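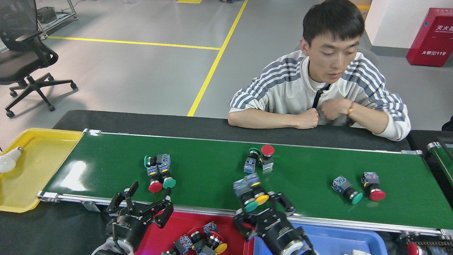

*Two-arm sorting cell with pushbutton switches on the belt, open day demonstration floor.*

# Kekana Two-Arm Sorting Cell

The Kekana cell picks small mixed parts from a flat belt and puts them into bins. It is built by Destport for assembly shops and parts distributors that handle returns, kitting or end-of-line sorting in small lots. The cell can be seen running at our open day in Nescombe in December, and by appointment the rest of the year.

## What it handles

The standard demonstration uses industrial pushbutton switches. They are a fair test for this type of equipment. The caps come in different colors and shapes, the contact blocks make one end bulky, and the parts do not land the same way twice. Some stand upright on the belt and others lie on their sides.

Customers also bring relays, terminal blocks, cable glands and small valve bodies. Parts that roll freely need a tray or a textured belt. Soft bags and loose wire are outside what the cell is sold for.

## Main components

- Two robot arms with jointed black grippers, working from the same side of the belt
- Green flat belt conveyor with aluminum side rails
- Plastic bins in front of the conveyor, color chosen by the customer
- Flurkow control cabinet with touch panel
- Overhead camera and lighting kit (optional)

The arms share one work area. Each can be stopped and restarted alone, so a fault on one side does not hold up the other. Finger pads are a wear item and come off with a hex key.

## Specifications

| Item | Value |
|---|---|
| Arms per cell | 2 |
| Stored part programs | 12 |
| Maximum part weight | 1,000 g |
| Finger pad inspection interval | 3,000 picks |
| Belt direction | Reversible |
| Belt surface | Smooth, textured version to order |

Picking rate depends on the part and on how crowded the belt is. We do not publish a single figure. Send us a sample lot and we will run it and give you the results in writing.

## At the open day

Demonstrations start at 10:00 a.m. and 2:00 p.m. Each one covers a normal sorting run, a change of part program and a restart after a stop. Charmaine Nel runs the afternoon session and takes questions on programming and grippers.

Visitors stay outside the yellow floor lines while the arms are powered. Closed shoes are required on the demonstration floor. Photography is fine except in the assembly bays.

If you want your own parts tried, bring a small bag of them to the front desk before the session — good ones and rejects both, please. Mark the bag with your company name and tell us which bin each type should go to. Parts with oil on them need to be wiped first. Anything we cannot fit in on the day can stay with us for a later run, or you can take it home.

## Options

- Second conveyor section for longer lines
- Textured belt
- Narrow fingers for parts with closely spaced edges
- Shallow trays for parts that do not belong in a bin
- Barcode printer for full bins

The narrow fingers can be fitted to one arm only. Several customers use a mixed pair this way.

## Ordering and delivery

The cell ships in three crates with the bins, one spare set of finger pads and a printed manual. Installation and a day of operator training are included in the price. The floor must be level, and compressed air is not needed.

For a quotation, please send part drawings or samples, the number of part types, and a sketch of the space with door widths. Door widths matter — the control cabinet does not come apart for delivery.

Spare finger pads and belts are stocked at Nescombe. Quote the serial number on the cabinet door when ordering.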